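The Wundis In-Sink Dish Rack (dark bars, tan pegs)

Sold by Desel Kitchen Goods, Statidthorpe
In stock – ships from our back room
Item no. 2717
Price: $70

Okay, I get more emails about this rack than anything else in the shop, so I finally sat down and wrote it a proper page! If you've been in to see us you've probably heard most of this already, because I will talk about dish racks to anyone who stands still.

The short version: it's a drying rack that sits down inside your sink and leaves the counter alone. I had one of those big two-story racks for years and it ate half my workspace. I chopped onions next to wet saucepans and thought that was normal. Then I moved to a kitchen with one decent stretch of counter and a dishwasher right under it, and that old rack had to go (my sister has it now, she loves it, we don't discuss it).

I tried it out in the same kitchen I used for the Giraldo dishwasher accessories in May, the one with the shiny white counter. I love that counter. It shows every crumb, but oh, the light on it!
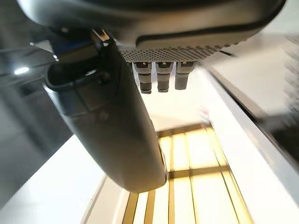
Up close, against a bright surface

What you get in the box is the rack, already put together, and a spare set of pegs in a little paper envelope. Please don't throw the envelope out with the packing! People do this and then write to me in a panic. I can send more pegs, they're cheap, but the mail is slow and you'll be annoyed.

The pegs are my favorite part. On my old rack the slots were all one width, so thin plates flopped over and the thick stoneware ones wouldn't go in at all. With the Wundis you pull a peg out and push it in somewhere else. I keep one end close together for side plates and the other end wide for my chunky pasta bowls. Takes a minute to get it how you like it, and then you'll likely never touch it again.

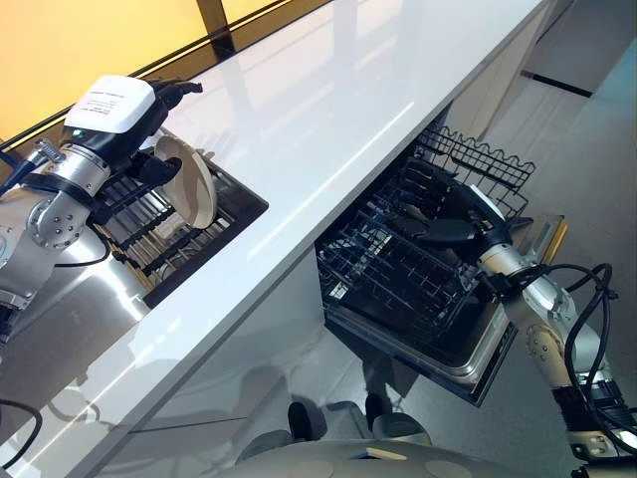 A beige plate over the rack, with the dishwasher open below

I mostly use mine alongside the dishwasher. Everyday plates and mugs go in the machine, and the things I'm fussy about get washed by hand and stand in the rack – the ceramic plates from my grandmother, anything with a glaze I don't trust, the good knives (blades down, please). When the dishwasher finishes and there's that annoying puddle on the bottom of every mug, I tip the mugs out and park them in the rack for a bit. No dish towel needed!

Will it fit your sink? Measure the inside, down at the bottom where the rack will stand, and email me the length and width. I have the sheet right here and I'd much rather check it for you than have you ship it back. Very rounded corners can be trouble, and so can a drain basket that sticks up high. If you have one of those shallow little bar sinks, skip this one and look at the fold-flat rack instead.

Cleaning: take it out once a week, rinse it, wipe the bars, and let it dry standing on its side. Every so often I pull all the pegs and wash them in warm soapy water. Don't soak them overnight. I did that once and they came out fuzzy and I had to sand them, so learn from me.
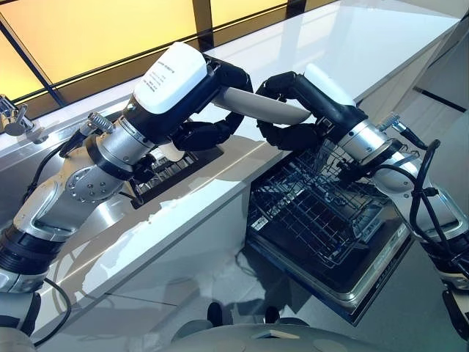 The long white counter, with the dishwasher open underneath

I'm a bit evangelical about a clear counter now, as you can tell. When I unload I want room to set things down and sort them before they go up in the cupboards, and with the rack down in the sink I've got the whole length to work with. Tall stuff like pitchers and bottles doesn't do so well in it, I'll admit. They tip. I lay those on a towel and get on with my life.

What people have told me

"Bought one for me and 3 for the rental cottages. The guests even put the plates in the right way around." – Norbert Jurčo

"I was sure I'd hate the pegs. I've moved them 7 times and I'm still finding better ways to do it. Wish it had a spot for forks." – Snædís Eyvindsson

The fork thing is fair, Snædís! There's a clip-on cutlery cup coming and I've asked for one to try out. I'll add it to this page when I've had it in my own sink for a while.

Returns: send it back clean and with all its pegs and I'll refund you, no fuss. Orders placed by Fri 24 August go out with free shipping, after that it's the normal rate.

Goes well with: Giraldo mug clips, the fold-flat rack, cotton dish towels (the striped ones are back!)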